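Folding cell, bench 2: gallery
Posted 29/08/2026 by Chutima Jaidee

Quick one before I lose my notes. The Clastwood folding cell was down most of the morning for its cover change and a gripper check, me and Waraporn Noiphan on it. Putting the setup notes up with the picture so whoever gets bench 2 next doesn't have to start over.

Cover first. The old plain one had gone shiny in the middle and shirts were sliding on the second fold. Went with the fan pattern cotton from the Rothe box. Wash it before it goes on, otherwise it creeps. Pull from the back edge, clip, then do the sides, then the back again. Waraporn likes it tight enough to slap. I go a bit looser. We met in the middle.

Clips. Keep them out past the working area and check them at the start of every shift, they walk. If one has turned, take it off and reseat it, don't just push it round.

Grippers. Wipe the fingers, look for lint packed in at the joint, open and close by hand with power off. Left one had a gritty feel so the fingers came off and went back on with new screws. Rezeroed both after. Park them high before you lay anything on the cloth.

Cables. Yes I know. Retied the ones that rub, left the rest for July's list which is now September's list. Please leave slack at the wrist, last time sombody pulled it neat and we lost a connector in two days.

Run log. 272 folds on the old cover before the slipping got bad enough to stop. Counter is back to zero. Next check at 340 or when it starts missing corners, whichever comes frist.

Test shirts. Use the soft ones out of the Liveo bag, not the stiff new ones, they fold nice for anybody and tell you nothing. Lay it down crooked on purpose for at least one run.

Still to do: label the spare clips, order more of that cotton, ask Citton about finger pads.

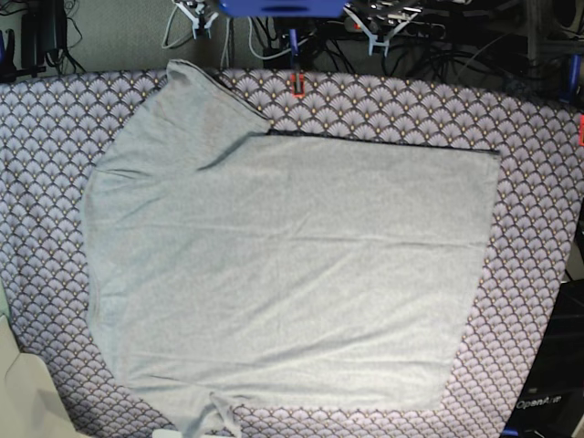
Grey tee partway folded on the fan pattern cover, both grippers up clear of the cloth.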